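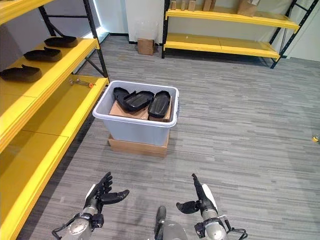

Mavonura Rugby Club

Mavonura Rugby Club is an amateur rugby union club based in the town of Mavonura. It fields two men's teams, one women's team and a junior section, and plays its home matches at Pelletier Park. The club colors are green and white hoops with black shorts. Its nickname, the Herons, comes from the birds that feed along the creek behind the north goal line.

History

The club was formed by workers at the Dundico cannery who had been playing touch rugby on the cannery parking lot after the early shift. The first meeting was held in the cannery lunchroom, and 14 people signed the membership book. With too few players for a full side, the club spent its first season playing sevens against teams from neighboring towns. It entered the Talo Valley League the next year and finished last, with one win and a draw.

Early home games were played on a school field that had a marked slope toward the west corner. Visiting teams complained about it often, and the league twice asked the club to find another ground. The move to Pelletier Park came after the town council agreed to a shared lease with the local cricket club. The lease still sets the rugby season: posts may not go up until the last cricket match is finished, and they must be down before the square is rolled in spring.

The club won its first league title under coach Nomvula Matlala, who had joined as a backs coach and took over the senior side in mid-season. The deciding match, played away at Talo Harbor, ended 35–14. Matlala stayed on for seven seasons and later ran the coaching courses for the league.

A second men's team was added when membership grew after the title. It has been entered and withdrawn several times over the years, depending on numbers, and plays in the lower division of the same league.
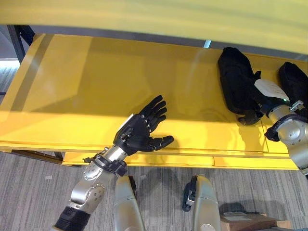
Ground

Pelletier Park lies on the east side of town between the creek and the old rail line. The main pitch runs north to south. A second, smaller pitch is used for training and for junior games, and has lights along one side only. Evening training ends at 9:00 p.m. under the terms of the lease.

The clubhouse is a single-story brick building with two changing rooms, a referee's room and a kitchen. It was flooded when the creek rose one December, and the floor and most of the wiring had to be replaced. The older team photographs were lost, although copies of several were later supplied by former players. A low bank along the west touchline serves as the main viewing area. There is no grandstand.

Women's team

The women's team was started by Waraporn Thongdee and Pallavi Shakya, both of whom had played at college. It began with friendly matches and entered the league two years later. Thongdee was the first captain and played at number eight. Shakya, a fly-half, holds the club record for points in a women's match, with 26 against Lower Talo.

The team has reached the final of the Valley Cup three times and won it once. Training is shared with the second men's team, and the two squads use the same coaching staff.

Junior section

Juniors are taken from age six. The youngest groups play tag rugby, and contact is introduced in stages according to league rules. Uyên Lưu has been junior coordinator since the section was reorganized into its present age groups. A summer camp is held each year on the training pitch and is open to children who are not members.

Rivalries

The main rival is Talo Harbor, the nearest club by road. The two first teams play each season for the Cannery Plate, a dented serving tray donated by Dundico after it closed its staff dining room. The winner keeps the tray until the next meeting. In the event of a draw it stays with the holder. Matches against Lower Talo also draw larger crowds than usual, although no trophy is attached to them.

Club records

Most first-team appearances in one position: Rungnapa Pongsiri, 51 (women's hooker)
Most points in a women's match: Pallavi Shakya, 26
Longest-serving senior coach: Nomvula Matlala, seven seasons

Records for the men's teams before the move to Pelletier Park are incomplete, as score sheets from the school field were not kept after the end of each season.

See also

Talo Valley League
Valley Cup
Pelletier Park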